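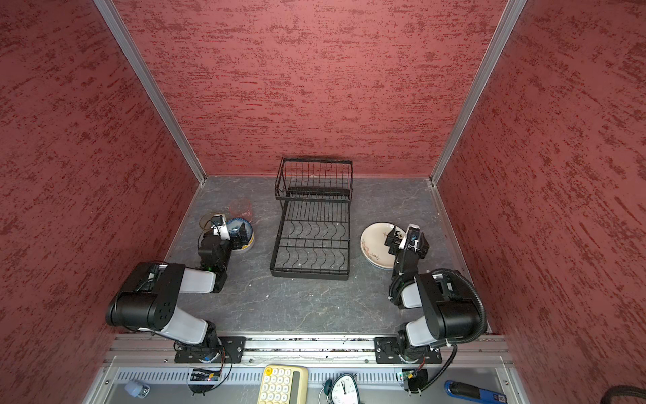

Moffat, August

Washing-up, mid-argument

Wilma Morrison and I have been putting crockery into dish racks for some 30 years between us, and we still can't agree on where a bowl goes. 

The rack: black wire, two tiers, nothing in either of them. Curved dividers down below for the plates, a basket up at the back for whatever won't stand up straight. I've always liked a rack best at this stage, before anyone has had an opinion about it.

The waiting room: a bowl with blue patterns, a clear cup with a touch of pink and a tan plate on the left, and the cream plate with the brown and red decoration off to the right by itself. Wilma would put the bowl in first. I'd start with the plates, and Skye Munro says we should both buy a dishwasher.

The crumbs on the worktop are a separate matter, and will get their own page if Wilma has her way.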